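Sasum says its kitchen set will reach 2,000 recorded examples by April, and the number has been going around as if it settled something. I'd hold off.

The work itself is plain enough. A person steers the arm through a chore, the motions and the camera views get saved, and the learning system is asked to copy them later. Somebody puts the props back and they go again. A good operator at Verano, the shared lab where the recording is done, can get through up to 12 examples in an hour, fewer when the task involves anything that rolls.

My trouble is with what gets counted. Move the same bottle to the same spot all Wednesday afternoon and you have a tall stack of files, but you may not have taught the system much beyond that bottle and that spot. Sasum's progress note gives the total in the first line. It doesn't say how many different starting layouts were used, or how many attempts were thrown out. 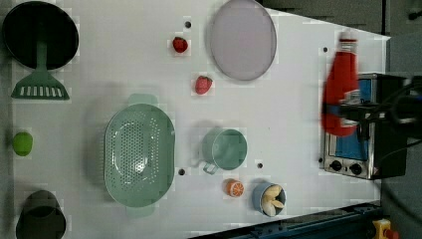 The failed tries matter most to me. The Brorkis project kept its fumbles and labeled them, which made for an ugly collection and a slow spring. It also meant that when their arm missed a grasp, there was something in the data about what to do next. A collection made only of clean runs has no such thing in it, and real kitchens are full of missed grasps.

Then there are the toy strawberries. I understand why people use them. They don't bruise and they don't smell by the end of the week. Still, I'd like to see the test done with real fruit, in a room the system has never been recorded in, before anyone writes "kitchen ready" on a slide again.

Ông, the smaller of the 2 sets being prepared at Verano, plans to publish its layout list along with the recordings. I've asked Sasum if it will do the same and was told the question is under review.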